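1/ We finally set up a health savings account option at our shop and I am way more excited about it than a grown adult should be. Thread for anyone else running payroll for a tiny team!

2/ Quick background. We're 13 people at Amden. We've had the same health plan for years, and every renewal I'd sit there with the quote and groan. This June I asked our broker, Tatu Mushi, what else was out there, and he walked me through a high-deductible plan with an HSA next to it.

3/ My first reaction was "high deductible, no thanks." Then he showed me the premium difference, and what happens if the company puts part of that money straight into people's accounts. It's theirs. They keep it if they leave, and it rolls over every year (I had it mixed up with the FSA, which mostly doesn't).

4/ So we're offering both plans side by side. Pick the old one, pick the new one, no pressure. 7 people went with the HSA in the first round, which is a lot more than I'd guessed!

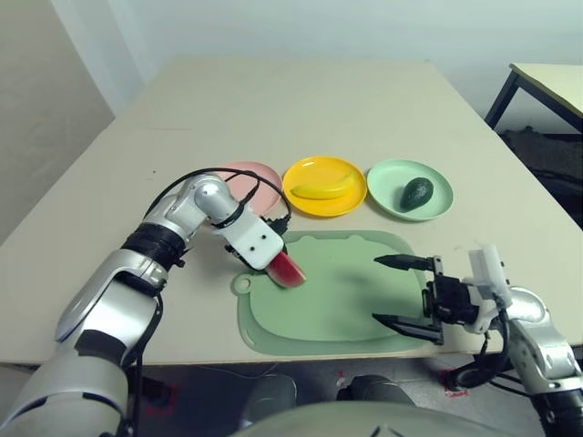
5/ The part I loved most was the lunch meeting. Sugeng Pattinasarany from our print room asked if he could use the account for his kid's glasses. Yes! Contacts too, and dental work. You could feel the room wake up. People want to hear about glasses. They don't want to hear the word "coinsurance."

6/ Stuff I'd do differently: send the plan summaries out before the meeting. I handed them out at the door and half the group was reading while I talked. Also, bring a worked example with a regular year and a bad year in it. I drew mine on a whiteboard and my math got wobbly.

7/ Check who can contribute before you get anybody's hopes up. One of our folks is covered under a spouse's plan as well, and that can knock you out of being able to put money in. Ask a real benefits person about this one, please don't go by me.

8/ Payroll side was easier than I feared. One new deduction line, one employer line, a test run, done before my coffee got cold. Big relief.

9/ Next up for me is figuring out short-term disability. If your company is small and you offer it, how did you pick? Replies open, I'm all ears!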